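Stirring instant drinks without lumps, and without the gadgets

16 shares | 6 comments

I have read a lot of advice on how to get a smooth cup of cocoa, and most of it is trying to sell me something. Battery whisks, magnetic mugs, a little wire spring on a stick. I bought the spring on a stick. It lives in a drawer now, and the cup of cocoa is made with a plain plastic spoon, the same as before.

So this is the spoon method. It works for cocoa, malt drinks, powdered milk and instant soup. I don't promise it will work for protein powder, which in my experience clumps whatever you do to it.

What you need

A cup with some room in it. A spoon with a handle long enough to stand clear of the rim. Powder. Hot water or warm milk.

People will tell you the spoon has to be metal because metal "cuts" the lumps. I tried both on a Friday with the same tub of Uder cocoa and could not tell the cups apart. Plastic is quieter on ceramic and it doesn't get hot in your fingers. Check that yours is meant for hot food, though, as the thin picnic kind goes soft.

Step 1. Powder first, and dry

Put the powder in a dry cup. If the cup has just been rinsed, wipe it. A wet bottom gives you a ring of paste before you have even started, and that ring is the thing you will be scraping at later.

Step 2. Make a paste

Add a small splash of liquid, enough to wet the powder and no more. Press and smear it against the side with the back of the spoon until it looks like cake batter. The packet always says to pour everything in at once and "stir briskly." I don't believe anyone at the packet company has done this at home.

Step 3. Hold the spoon upright

Grip the handle up high and keep the spoon straight up and down, with the bowl down in the cup. Leaning it over against the rim is how you get splashes on the table.
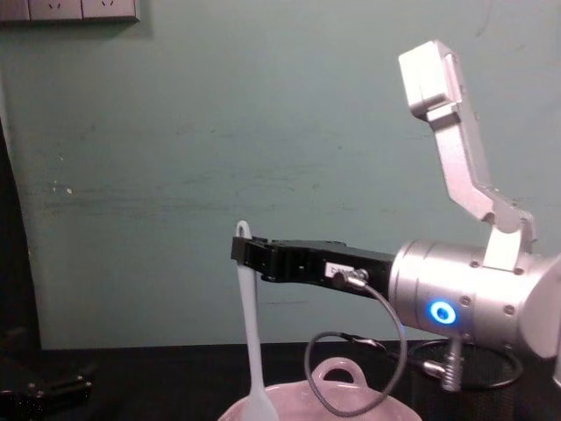 Pour in the rest of the liquid slowly, stirring as you go. Small circles, then a few strokes back and forth across the middle. The back and forth matters more than the circles. If you only go around and around, the drink and the lumps travel together like people on a carousel, and nothing gets broken up. I learned this from an old Mirkholm pamphlet on baby formula, of all places, and it is the one piece of printed advice on the subject I would keep.

Step 4. Check the bottom

Before you call it done, drag the spoon once along the bottom edge of the cup. If you feel grit, give it another few strokes. Fancy recipes want you to strain the drink at this stage. I have never met a cup of cocoa that deserved to have a strainer washed for it.

Making a bigger batch

For company I use a pot with two handles. Same order, same paste, only you need more paste than you think. A pot also gives you something to hold on both sides when you carry it, but fill it up to two thirds and stop there. My Vasconcelos cookbook says to fill it to an inch from the top. Try carrying that down a hallway. 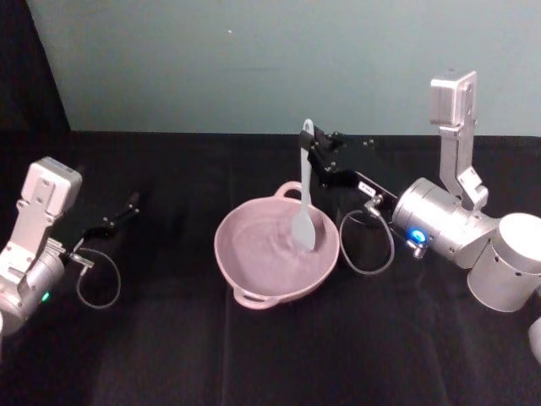 Octavio Mansilla

Use a longer spoon in a deep pot, or your knuckles end up over the steam. Stir across the middle again and get into the corner where the side meets the base. Powder hides there.

If it still comes out lumpy, look at the tub. Old powder that has taken in damp will not go smooth for anybody. Break it up dry with a fork first, or throw it out.

Will milk work cold? Sort of. Make the paste with a spoonful of warm milk and then add the cold, and expect to stir longer.

6 comments | 36 people saved this page

Contact | Copyright Sulumska Kitchen Notes | Back to top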